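Drinkware (tableware)

Drinkware is the class of vessels from which beverages are drunk or in which they are carried to the table. The term covers cups, mugs, tumblers, stemmed glasses and, in most retail catalogs, reusable and single-serving bottles. Pitchers and carafes are usually listed as serveware.

Classification

Vessels are grouped by closure and by handle. Closed vessels have a threaded neck and a cap, and are stored upright. Open vessels are divided into handled forms (cups, mugs, steins) and unhandled forms (tumblers, beakers). A mug is commonly defined as a handled cylinder used without a saucer. 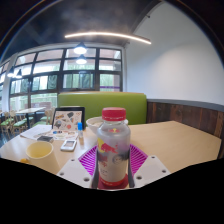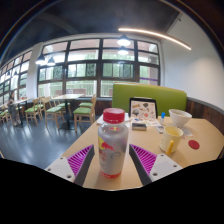
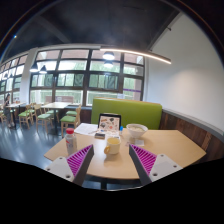
Closed and open drinkware on or over wooden tabletops: bottles with red screw caps (first and second), mug with a yellow interior (third).

Manufacture

Ceramic mugs are slip-cast or jiggered, dried, fired, glazed and fired again. Handles are molded separately and joined with slip while the body is still damp. Where the interior glaze differs in color from the exterior, the inside is coated first by pouring, and the outside is then dipped or sprayed. The Arriaga pottery at Dustdale used a 30-hour firing cycle for its standard mug until the kiln was rebuilt in December.

Plastic bottles are blow-molded from a preform whose neck thread is already finished.

Care

Glazed ware should be cooled before washing. The Latance handbook (Quintero and Orozco) gives a wash limit of 60 °C for printed bottles and advises against stacking mugs more than 5 high.

See also: Serveware; Stoneware; Screw cap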